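## 4. Preparing a chore station on an office desk

This section is for the person who sets up a station for the Ultedetti trial. The question of the trial is simple: which small chores can a machine do today, and which must still wait? Clearing a desk is our first chore. It looks easy to a person, and it is still hard for a machine.

### 4.1 Place the tray

1. Choose a desk that people use every day. Leave bottles, cables and tissues where they are.
2. Put the black hexagonal tray on the free part of the desk. It may come near the front edge.
3. Lay the phone face up beside the tray, with the screen lit.
4. Put the object for the first attempt outside the tray.

**Note:** Do not tidy the desk to help the machine. A result from a clean desk says very little about a home or a workshop.
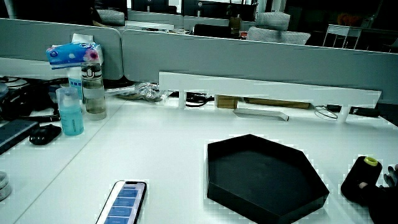

Debashish Weerakoon objects to this rule in his remarks on the draft: a beginner should have one clean desk first, or he will not know if the fault is in the machine or in the mess. We have kept the rule, but you may do up to 16 practice attempts on a clear surface. Do not enter them in the log.

### 4.2 Run the attempts

1. Write the name of the chore at the top of the log page.
2. Do 50 attempts with a person guiding the gripper by hand.
3. Do 50 attempts with the machine alone. Use the same objects.
4. After each attempt, write "done", "done with help" or "not done". Other words are not accepted by the Plaslow sheet.
5. Empty the tray before you begin again.

**Caution:** Keep open drinks away from the station. Close all bottle caps before step 2 – also the caps of bottles which are not yours.

**Caution:** When the machine works alone, keep your hands off the desk. Stop it first, then reach in.
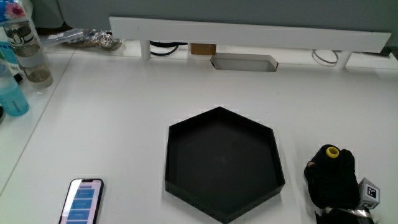 ### 4.3 Read the result

Compare the two halves of the log only when all 100 attempts are written. In the September run at Matubbar, the machine alone finished 71 percent of the attempts with rigid objects. With thin plastic bags it was much worse, and we do not recommend bags as a first chore.

"Done with help" counts as not done. If a person must stand near and correct the machine, he could also put the thing away himself.

**Note:** If the log has a gap, repeat the full half. Send questions about the sheet to Kamrul Samarakoon before Saturday.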